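Erkar (manipulation software)

Erkar is a control and planning stack for robot arms that handle soft containers: lunch bags, cooler bags, pouches, anything with an opening that doesn't hold its shape. Written mostly in C++ with Python tooling on top. Started at Flarkwood by Sachiko Yokoyama, later maintained with Amnuay Suwannarat. Best known for its rim tracker, see below.

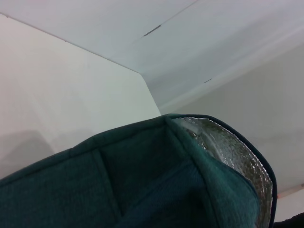 Rim tracking

The core of the system. Most grasping software wants a solid object with a pose, six numbers and done. A soft bag has no useful pose. What Erkar looks for is the rim, the edge of the opening, and it stores that as a curve in space with a confidence value at each point along it.

Edge binding helps a lot. Dark piping against a pale background gives a clean line, and the tracker was first tuned on insulated bags with trim of that kind. Foil lining is the opposite case. Crinkled foil throws small bright highlights that move when the camera moves, and a depth sensor returns holes or nonsense there. Early versions took highlights for edge points and the curve would wander off into the lining. From version 2 on, the tracker throws out any point that shifts too much against its neighbors between two views. Crude but it works for most linings.

Stitched seams are the other source of error. A quilted panel has long seams that look, to an edge detector, much like a rim. Erkar scores each candidate line by what lies on its two sides: a rim should have different material, or different depth, on either side of it, a seam has the same fabric on both. Plain unlined bags defeat this test about as often as you would expect, and the documentation says to set the rim by hand for those.

Control

The control loop runs at 1000 Hz on the arm side. The perception loop is much slower, 40 Hz at best, and the two are joined by a small predictor that carries the rim curve forward between camera updates. When the predictor and the new observation disagree by more than a set limit the arm slows down, it does not stop. Yokoyama argued for this early on. Full stops made the fabric swing and the next observation was then worse then the last one.

Contact is handled with impedance control, stiffness set low across the rim and higher along it. Default values are in the config file and are conservative. Users with light bags tend to lower them further.

Planning

The planner, called Wannasri, was a separate project and still has its own repository. It takes the rim curve and returns a short list of approach paths for the gripper, ranked. No full physics simulation of the cloth. An older branch had one, took too long to plan, dropped in December along with the mesh importer.

Ranking uses three terms: clearance from the walls of the workspace, angle between the gripper and the local rim direction, and how well the wrist camera will see the rim during the approach. The last term matters more than newcomers think. With a wrist camera the view gets filled by the object as the gripper comes in, the far side of the opening is gone, and a path that looked good at the start ends with nothing to track. Wannasri will take a longer path to keep one corner of the rim in view.

White enclosures are common for this kind of work and bring their own trouble. Low contrast between panels, soft shadows, hardly any features for localization. Erkar does not try to localize from the walls. It uses the arm's joint readings and a hand-eye calibration, and expects the calibration to be redone when the camera is unscrewed or bumped.

Tooling

Lerno is the recording and replay tool. It logs camera frames, joint states and the tracker's internal curve on one clock, and lets the user scrub through a run with the curve drawn over the image. Runs can be replayed against a newer tracker without the arm. Suwannarat wrote the first version to settle an argument over a bug, and it became the part most people outside the project use, some of them without Erkar at all.

The regression set that ships with Lerno holds 200 recorded runs. A change to the tracker has to keep its error under the old one on the whole set, not only on average. Contributors complain about this reguarly. Running the full set takes around 70 minutes on a desktop machine.

Limitations

Transparent bags not supported. Drawstrings and long straps get tracked as rim sometimes, fix is to mask them. Two-arm use is experimental, the rim curve is shared but the planners are not, so the arms can be sent to the same spot. Zippers: open only, no zipper pulling. Very dark interiors give few depth points and the rim confidence drops near the inner folds.

Version history

Version 1, rim tracker only. Version 2, highlight rejection and the predictor. Version 3, Wannasri as the default planner, released 3rd May, with a new log format that older Lerno builds can't read. A converter is included.

Related articles
Deformable object manipulation
Hand-eye calibration
Impedance control
Lerno
Visual servoing
Wannasri (planner)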